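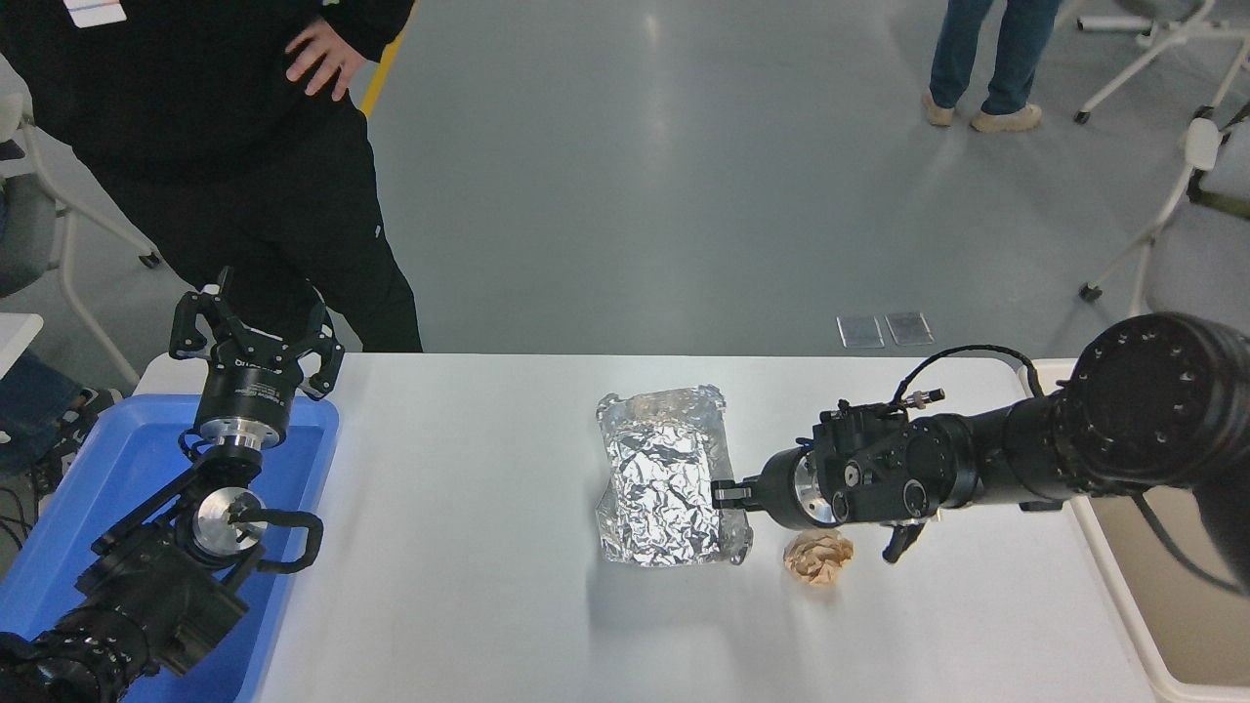 Words: Tímea Kun
Workshop notes, June

The two-arm bench at Dullport shared workshop has moved on to soft and awkward objects. For most of the spring the arms handled printed blocks, which keep their shape and tell you very little about how a grip will behave on anything from a kitchen or a recycling bin. The current test pieces are a loosely wrapped foil package and a ball of crumpled brown paper, set on the white table between the two arms.

Foil is the harder of the two. It reflects the overhead lights, so the depth reading breaks up along the creases, and it gives way under very little force. Gyula Szabó has rewritten the closing routine so that the right arm approaches from the side, stops at first contact and then closes in small steps. The motor current is checked after each step. If it rises above the limit the fingers hold where they are. The limit is set by hand for now and is kept in the same file as the joint offsets.

The left arm carries the three-finger gripper and parks with its fingers open and pointing up. This keeps it clear of the right arm's path, but it is a poor position for the wrist cable, and Botond Juhász would like it changed. He has drawn a lower park position that needs 42 mm more clearance over the blue tray. Moving the tray is simple enough - moving the cables beside it is a longer job.

Control runs on Pokitz, our own scheduler, at 200 Hz per arm. Version 4 fixed the fault where one arm waited for the other after a cancelled move. There is still a short pause when both arms are given a new target together. Stamatia Zervas has traced it to the logging code and is testing a version that writes to disk only between moves.

Rules for bench users are unchanged. Anyone standing at the table while the arms are powered should know where the stop button is, and chairs stay back from the far edge. Please do not take the foil for other projects. The same piece is used for a full set of runs, and a fresh one has different creases.

Next on the list are a cloth bag and a half-filled paper cup. Hanan Chidiac is looking after the bookings, and evening slots from 7 pm are open to members who have done the induction.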